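Capstone update, March. Our team's project is Hollix, a two-arm setup that handles produce. The task this month is a plastic bag, a red plate and some fruit.

We teleoperate both arms and record every run. The goal is 298 clean demos before we train anything.
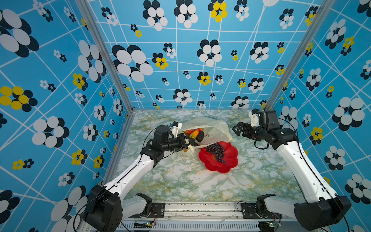

Bags are the hard part. They never fold the same way twice, so we crumple ours differently for each run. We're at 17 clean demos.

Training will be 2000 steps to start, just to check that the loader works. 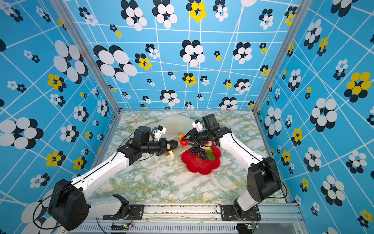

Grip force is still set by hand. I want to move it into the config file before the next session so all 3 of us use the same value.

Demo day is in the main lab at 4 pm. Code goes up after grades are in.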